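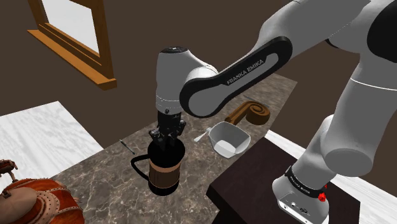
Most guides to tuning a Kalman filter tell you to start with the noise matrices and trust your instincts. I don't trust mine, and I'd go easy on yours. Start with the sensor. Log it for 20 seconds with nothing moving and take the variance of each channel. That number is your R, whatever the data sheet claims. On an arm like the white and black Franka, do it joint by joint, and don't copy one value across the lot.

Q is where the wishful thinking gets in. The Jellard toolbox has an auto-fit button, and Roy Mellor swears by it. I ran it 14 times on the same log and got answers too far apart to use.

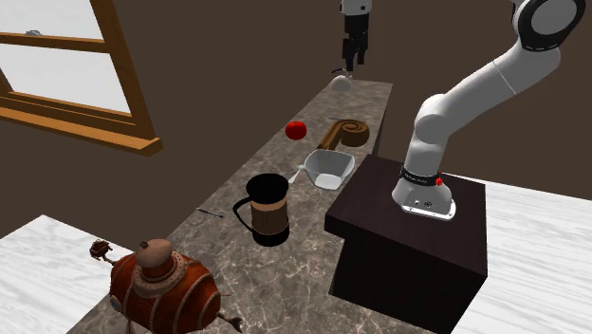 So do it by hand. Set Q small, run the filter over a log with real motion in it, and plot the innovations. If they drift to one side, raise Q. If the estimate chatters, lower it. Change one entry at a time - yes, it's slow. 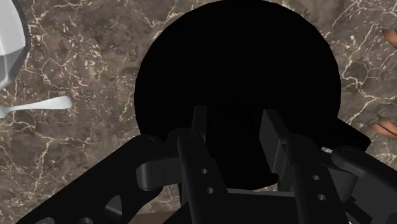 Then check the result on data you didn't tune with. I use 1,200 samples and look for innovations that resemble white noise. If a camera feeds your filter, include dull cases in that log, such as a flat black disk against veined brown marble. A tracker may report a neat low variance there and still be wrong. Widen R for those readings and run the check again.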